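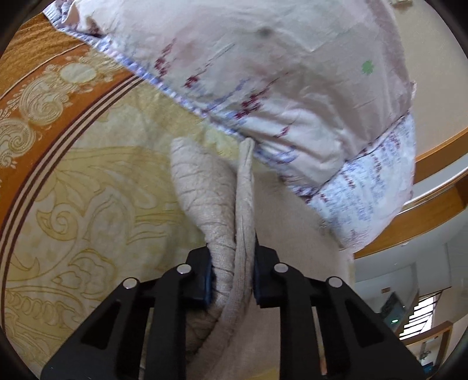 Pinching where it counts: teaching a hand tool to handle bedding

Shaohua Duan has spent most of the past two years thinking about bedclothes. The project, called Landus, is run from two rooms above a dry cleaner's, and its subject is how a two-fingered gripper should take hold of cloth that is already lying in a heap on something else.

"People in our field have done a lot with a single towel on a bare table," Duan says. "That is useful work and I did some of it myself. But a bed has a cover on it, and a pillow, and another cloth half under the pillow. The gripper has to get one of them and leave the rest where they are."

The group does its recording with a hand-held gripper called the Sokard. A person carries it into a bedroom and does the job with it, squeezing the jaws shut and letting them open. A wide-angle camera sits behind the jaws and looks down between them, and what it records is later used to train a policy for an arm with the same pair of fingers. The method was not new when Landus began. What the group wanted to find out was how much the manner of the first grasp mattered to everything that came after it.

Duan explains the question with a tea towel from the desk drawer. The towel is laid flat and picked up by its edge, between finger and thumb. Then it is laid down again, and this time Duan pushes the middle of it together until it stands up, and takes hold of the part that is standing.

"Those are the two grasps we compared. We call the first one edge and the second one fold. If you ask someone to use the tool and give them no instructions, you get both, and they will change from one to the other without noticing. So in your training data you have two quite different behaviours under one label."

In the first round the group collected 2,000 grasps and left people to do as they liked. The trained arm was poor. It would come down over the cloth, hesitate and close on nothing, or it would take two layers at once and drag the pillow along. Duan went through the failures by hand, which took most of March.

"I had expected the problem to be the pattern on the cloth. Bedspreads have scrolls and flowers and borders, and I thought the policy was reading a printed line as an edge. There were a few of those. Mostly, though, it was doing half of one grasp and half of the other. It went in at the angle you would use for an edge and then closed at the height you would use for a fold."

The second round was much smaller, at 394 grasps, and all of them were folds. Each person was asked to bring the tips down with the jaws open, push the cloth up between them, and close only when there was something to close on. They were also asked to stop for a moment before lifting. Eleven people took part, in their own homes or in homes they had been lent for the day.

The policy trained on the second set did better than the first on every cloth the group tried, although it had seen far fewer grasps. Duan is careful about how far to take this. The test beds were made up by the same people who had made up the training beds, and none of them had a duvet thicker than a summer one. A heavy duvet does not fold up between the tips in the same way, and the group has not solved that.

"I would say the result is that consistency bought us more than quantity, for thin cloth, with this tool. If somebody quotes it, I would like them to quote all of that."

The pause before lifting was Duan's own addition, and some of the group were against it. It makes each recording longer, and people forget to do it. Duan kept it in so that there would always be a stretch of steady pictures with the cloth held and nothing else going on. The shape of the cloth above the fingertips is then clear enough to label. A fold that stands up wide and rounded has usually been taken low down, Duan says, and a narrow upright one is more likely to work its way out during the lift. Very often both shapes turn up in the same pinch.

"You get a fat fold and a thin fold side by side. For a long time we labelled that as one good grasp. Now we label the two parts separately, and the policy learns to go back for a better hold if all it has is the thin part."

Labelling is done with a program called Clerno, written in the group, which plays each recording at a quarter speed and stops at the moment the jaws stop moving. Someone then marks what has been caught. Duan puts the time at 20 seconds a grasp for a practised person and a good deal more for a beginner. There is a plan to have the program make a first guess, but Duan is in no hurry.

"When you mark them yourself you start to see things. I would never have asked about the thin folds if a program had been marking them for me."

Not everything tried in the second round was kept. A softer set of fingertips, cut from a sheet of foam, held well but hid too much of the cloth from the camera, and they were dropped after a day. A request that people always work from the foot of the bed was dropped too. Bedrooms are small, and in several of them the foot of the bed could not be reached.

The next stage is a test outside the group. A laundry firm, Fuchs, has agreed to let the arm work at one end of its sorting room every Tuesday, on sheets and pillowcases only. Duan expects the failures there to be new ones.

"Their cloth is all white and all the same size. That sounds easier, and for the folding it may be. For telling where one sheet stops and the next one starts, I think it will be worse. Ask me again when we have had a few weeks of it."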